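Product Review: Cikitz Business English Audio Course and Workbook

Reviewed by the Ornham Adult Language Center, Resources Office

Summary

The Cikitz Business English course is a self-study package for working adults at the intermediate level. It consists of a printed workbook, a set of recorded lessons, and access to a practice website. The Center tested the package over one term with adult learners who were already enrolled in evening classes. Our overall finding is favorable, with reservations about the writing units and the placement test.

What the package contains

The workbook is divided into 50 lessons, each designed to be finished in one sitting. The lessons are grouped by workplace task: telephone calls, meetings, travel, short reports, and so on. Grammar is introduced as the task requires it, and a reference section at the back collects the rules in one place. The glossary lists 1141 words and phrases, with a pronunciation guide for each.

Recordings are supplied for every lesson and may be downloaded for use without a connection. Two speakers are used for most dialogues. Learners in our group found the pace natural, although several asked for a slower version of the telephone unit, and the publisher does not supply one.

The practice website repeats the workbook exercises and marks them automatically. It keeps a record of scores, which learners can print or send to a teacher.

How the course was tested

Participants used the package at home between classes and kept a short log of the time spent on each lesson. Most studied in the evening or on Sunday. Teachers reviewed the logs every week and noted any exercise that had caused difficulty. No changes were made to the regular class program during the trial.

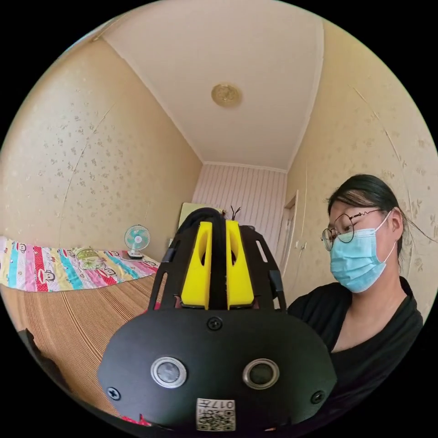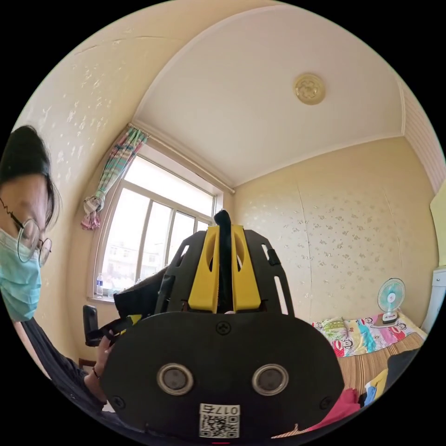
Listening and speaking

The listening material is the strongest part of the course. Dialogues are long enough to carry a real exchange, and speakers interrupt, hesitate, and correct themselves as people do at work. Comprehension questions ask for the purpose of a call or the outcome of a meeting as well as for single facts. Transcripts are printed in full.

Speaking practice relies on a pause-and-reply method. The learner hears one side of a conversation and answers in the gap. This worked well in the units on introductions and appointments. It worked less well in the negotiation unit, where the recorded reply often did not follow from what the learner had said. Teachers at the Center now use that unit in class, with learners working in pairs.

Reading and writing

Reading texts are taken from the kinds of documents that office staff meet every day – notices, schedules, order confirmations, and short articles. They are well chosen and increase in difficulty at a steady rate.

The writing units are weaker. Model emails are provided, but there is little guidance on tone, and the website accepts only answers that match the printed key. A learner who writes a correct sentence in different words is marked wrong. Schools that adopt the course should plan for a teacher to read written work.

Placement test

The placement test takes roughly 7 minutes and covers grammar and vocabulary only. In our trial it placed several learners too high, particularly those who read well but had little practice in conversation. We recommend a short interview before a starting unit is assigned.

Comparison with the Lerkudar series

The Center previously used the Lerkudar self-study series. Lerkudar offers better support for writing, with sample answers at more than one level, but its recordings are short and its business vocabulary is limited. For learners whose main need is the telephone or the meeting room, Cikitz is the better choice. For those who mainly write, Lerkudar remains suitable.

Availability

The package may be ordered directly from the publisher or through Zacharopoulos Books, which supplied our trial copies at the standard school rate. The workbook is sold separately, but website access requires the full package. Access lasts for 2 years from the date of registration and cannot be transferred to another learner.

Recommendation

Recommended for intermediate adult learners who have regular contact with a teacher. Not recommended as a sole course of study. Copies are held in the resources room and may be borrowed by enrolled learners for the length of one term.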